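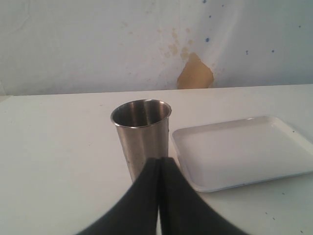 The woman who looks after the Rinlow trails has been digging up there for 5 years, and she still talks about the new Sarnel loop like a kid with a fresh bike. "It climbs 550 feet, and you feel every one of them," she told me over coffee, laughing — and then she told me again, in case I'd missed it.

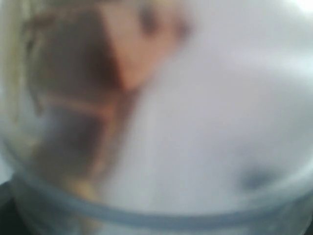 Is the loop open to beginners? She'd start them on the lower half, where the roots are fewer and the turns are wide.

"Come in October," she said, "when the leaves are down."

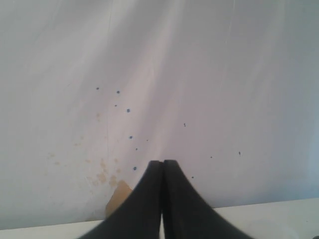 Blue dots on a white wall.
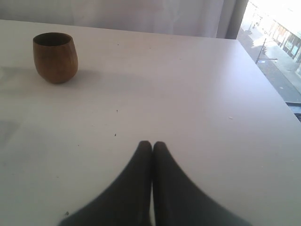 The Funurton side opens next, and she hopes to ride it before the snow.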